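Caderno da oficina, julho
Visita ao espaço de demonstração da Jistari

Saímos cedo, eu e a Carmela, e mesmo assim chegamos com a demonstração já andando. Quem recebeu a gente foi o Aiguo Feng, que cuida da parte de coleta e fala rápido demais para quem anota à mão, então desculpem os buracos (Carmela, se você lembrar de mais coisa, escreve na margem!).

O galpão é menor do que eu imaginava. Na entrada ficam as bancadas de montagem, com umas garras abertas para quem quiser mexer, e no fundo eles montaram os cantos de casa: cozinha, lavanderia, armário. A parte da cozinha estava cheia de gente e pulei. Fomos direto para o armário, que era o que interessava por causa do nosso projeto com a Sartori.

Eles usam a garra na mão, sem braço nenhum, e a pessoa faz a tarefa como faria em casa. O Aiguo disse que já têm perto de 2.000 demonstrações só de roupa, e que cada uma dura em média 19 segundos. Perguntei quantas eles jogam fora. Ele riu e não deu número, só falou que roupa fofa "come" muita gravação boa. Anotei porque foi exatamente o que aconteceu com a gente na Pulleo, quando tentamos com as mantas.

Pude experimentar. O gatilho é mais duro que o nosso e depois de uns minutos o polegar reclama, mas o movimento dos dedos é bem simétrico, gostei muito. O difícil é entrar no meio das peças penduradas sem levar a vizinha junto. A Carmela pegou o jeito antes de mim (claro) e ficou me dando instrução: pulso mais baixo, abre antes de chegar, não empurra.

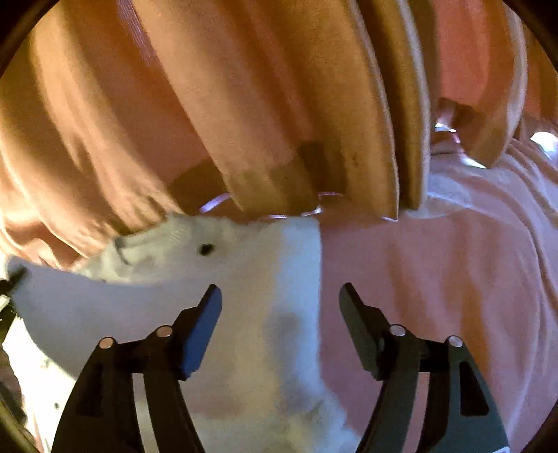 Garra aberta diante da peça branca felpuda, com a rosa à direita e as de tom caramelo por cima.

Ficamos um bom tempo discutindo onde pegar. O Aiguo prefere a borda, sempre, mesmo que demore mais. A Carmela acha que num tecido felpudo dá para pegar pelo meio, porque a fibra agarra na ponta do dedo. Fizemos uma rodada de cada jeito e eu não saí convencido de nenhum dos dois. Pela borda o pano escorregou duas vezes comigo, mas pode ter sido a minha mão. Queria repetir isso aqui com as nossas pontas de silicone antes de dar opinião.

Outra coisa: articulações. Eu estava curioso com os pinos, porque os nossos ganham folga depressa. Eles trocam o conjunto inteiro a cada 82 horas de uso, o que me pareceu pouco, e o Aiguo admitiu que é precaução, ninguém mediu direito o desgaste. Ficou de me mandar o desenho da peça. Cobrar!

Vi também a planilha de tarefas deles. São 60 variações de "tirar do cabide", algumas quase iguais, e achei o jeito de nomear bem melhor que o nosso. Copiei a ideia: primeiro o tecido, depois a posição, por último a mão usada. A gente mistura tudo num campo só e depois sofre para filtrar.

No café apareceu um pessoal da Flellavberg perguntando preço, e aí a conversa virou comercial e perdi o fio. Aproveitei para voltar às bancadas e olhar a garra aberta com calma. O encaixe da ponta é por deslizamento, sai sem ferramenta. Isso a gente devia ter feito desde a primeira versão.

Para a semana que vem:
- testar borda contra meio na manta felpuda, mesma pessoa nas duas rodadas
- medir a folga nos pinos da garra 2 antes de trocar qualquer coisa
- refazer os nomes das tarefas (Carmela topou ajudar)
- escrever para o Aiguo sobre o desenho e perguntar que mola eles usam no gatilho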